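Unit 4: Packing and Shipping for a Small Online Shop

Course reader, Wiltutau evening program. Prepared by Annelies Dierckx, with corrections from Khôi Quan.

Please read before class. Bring one parcel you received at home, still closed if possible, and a tape measure. We start at 18:30.

## 4.1 What the carrier charges for

Many students believe that the carrier looks only at the weight. For heavy goods this is mostly true. For light goods, the carrier calculates also a second number, which we call the *volumetric weight*. You multiply length, width and height in centimeters, and divide by the number the carrier gives in its price list. Then you compare the result with the weight on the scale. You pay for the higher one.

In this course we use a divisor of 5,000. Your own carrier may use another one, so check the contract.

**Worked case.** A lamp shade weighs 2 kg with its packing. The box is 40 × 40 × 40 cm.

- Volume: 64,000 cubic centimeters
- Volumetric weight: 64,000 ÷ 5,000 = 12.8 kg
- Scale weight: 2 kg
- Charged weight: 12.8 kg

The shop pays for 12.8 kg to send 2 kg. If the shade can travel in a box of 40 × 40 × 25 cm, the charged weight goes down to 8 kg.

## 4.2 Measuring correctly

Measure the *outside* of the box, after it is closed. A full box often becomes round on the sides, and the carrier measures at the widest place. Inside dimensions are for a different question, namely if the product fits.

Box makers normally write the inside dimensions in the catalog. I made this mistake myself in my first year, with an order of 100 boxes, and every label we printed was one size too low. The carrier corrected all of them and sent us the difference.

Many carriers have also a limit for *length plus girth*. Girth is the distance around the parcel, so two times the width plus two times the height.

Exercise A. A parcel is 90 cm long, 26 cm wide and 20 cm high. Calculate the girth, and then the length plus girth. (Solution: 92 cm and 182 cm.)

## 4.3 Single wall and double wall

Cardboard for boxes has flat sheets outside and a wavy sheet between them. When there is one wavy sheet, we say single wall. When there are two, we say double wall.

For clothes and books in small number, single wall is enough. For glass, tools, or anything which will stand under other parcels, take double wall. It costs more and it is a little heavier, but you should compare this with the price of one return.

The strength of a box is mostly in its vertical edges. The flat side can be pushed in with a thumb — the corner carries the load. For this reason a box which has a crushed corner should not be used again, even when the sides look good.
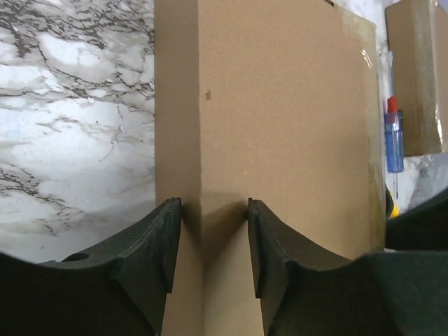
## 4.4 Filling the empty space

Put the product in the middle, with filling under it, around it and above it. Close the flaps with your hands and move the box gently from side to side. When you hear or feel the product, open it and add more paper.

Diệp Nông, who sells ceramics under the name Dương, showed our group last April how she wraps each cup alone and then places the cups standing, with the opening down. She uses only crumpled paper. Her advice was to crumple it less than you want to, so it stays springy.

Do not fill so much that the flaps stand up. The tape must hold the box closed, it should not fight against the contents.

## 4.5 Tape and label

1. Tape the middle seam, on the bottom first, and let the tape go over the edge by 5 to 7 cm.
2. For heavy parcels, tape also the two short seams. Together this looks like the letter H.
3. Put the label on the biggest side, flat, and not across a seam.
4. Remove or cover every old barcode.
5. Place a second copy of the address inside.

## Homework

Choose three products from your own shop, or from the Prostarer list if you have no shop yet. For each product write the box size, scale weight, volumetric weight and charged weight. Then propose one smaller box for one of them, and say what filling you would use.

Hand in on paper to Ineke De Haan at the front desk. Next unit: returns and damage claims.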